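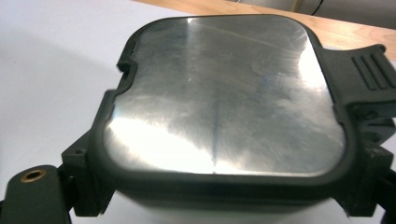

**Gripper comparison: where we are now**

Since September our group is comparing two hand-held grippers for the packaging work at Sturley. One is the Skadix, with the long linkage fingers, and the other is the older Lalalico model, which many of you have used in the training room. The same operators use both tools, and each tool gets the same 19 articles, from stiff boxes to very thin snack packets.

The thin packets are the most difficult. With the Lalalico the film often slides sideways when the fingers close, and the operator must begin again. The Skadix holds it better, but one has to close it slowly. If the trigger is pressed fast, the packet folds and the next person cannot place it flat. 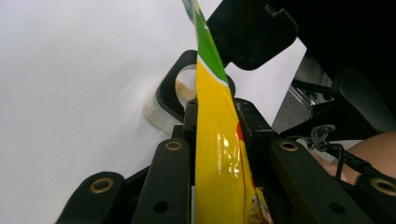
We also changed the finger opening. At first it was set wide for all articles, and this cost time with the small ones. Now we keep two settings and write the setting on the run sheet. Please do not forget this column, as eight runs from last month could not be used without it.

The total is now 1435 recorded grasps. The Kalogeropoulos controller has given us less trouble than we feared. It lost the connection twice on a Saturday morning, and after we replaced one plug it was stable for the next 500 grasps. The delay between trigger and finger is still a little longer than I would like, and I have asked the supplier for the new settings file.

For larger soft packages I cannot yet name a better tool. The Skadix has more reach, but the wrist becomes tired sooner. Two operators prefer the Lalalico only for this point.

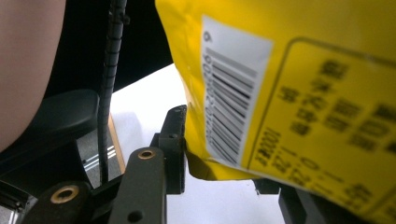 **Must the bushings in the fingers be greased before each session?**

Once a week is enough, with a very small drop, and the fingers should be wiped afterwards so that no grease comes on the packages.

The run sheets are in the usual folder. New operators can put their name on the list beside the workshop door.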